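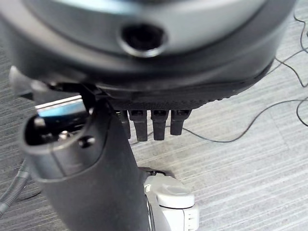

## Kitchen notes: the new drying rack and where things go

The shared kitchen at Pengate has a second dish rack as of 28 December 2023. Raymonde Ross ordered it after the September supper, when clean bowls were stacked on tea towels all the way to the stove and two of them slid off. It sits over the sink. The old one stays on the right and is now for pots, lids and baking sheets only.

Please use the new rack for cups, bowls, plates and anything plastic. Bowls go upside down and leaning a little, so water doesn't pool in the foot. Plates stand at the back. Knives do not go in either rack. Dry them and put them back in the drawer.

Plastic takes longer to dry than china. Gerardo Ferraro went through the cupboard last month and found several cups that had been nested damp, and they smelled like it. He washed them again with baking soda and they are fine. If a plastic cup still has drops in it when you want to go home, leave it in the rack overnight. Whoever opens up in the morning will put it away.
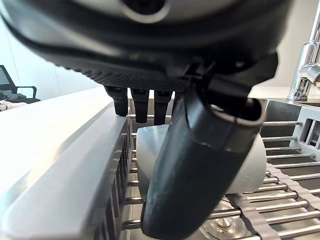

*White side rail, metal rods: the new rack, for cups, bowls and plates.*

The rails wipe clean with dish soap and a cloth. Lift the whole rack once a week and wipe the sink under it, where the hard water leaves a line. Vinegar takes that off if it hasn't been left too long. Don't use the green scrubber on the rails. The old rack was done that way for years and its coating has gone rough.

The cupboards have been moved around to match:

- Cups and small bowls are on the low shelf to the left of the sink.
- Dinner plates are on the shelf above, in two stacks. Please keep it to two, the shelf bows.
- Serving bowls and the big colander are under the counter.
- Lids without a container are in the box by the door. They will be thrown out at the end of January if no match is found.

Kourosh Ghorbani has put labels on the shelf edges. A few have come loose already near the kettle, and he has more tape.

We still have odd dishes left over from the September supper, among them a blue casserole with a glass lid, a bread knife and a long metal spoon with a hook on the end. They are on top of the fridge. Nives D'Amico will bring them to the next supper as well, but it would help if people collected them before then.

Supper washing up will be done in pairs again, one to wash and one to dry. The sign-up sheet is inside the pantry door. The first slot has gone to Cosimo Pace and the one after that is open. Drying is the slower job with the big serving bowls, so if you are signed up to wash, please stay until the counter is clear.

The rack and a new drain strainer came to $275 less than the built-in unit we were quoted for last year, so that money has gone back into the kitchen fund. Raymonde has the receipts. Five more tea towels are on order. The thin ones with the frayed hems can be cut up for rags now, and the rag bag is on the hook behind the mop.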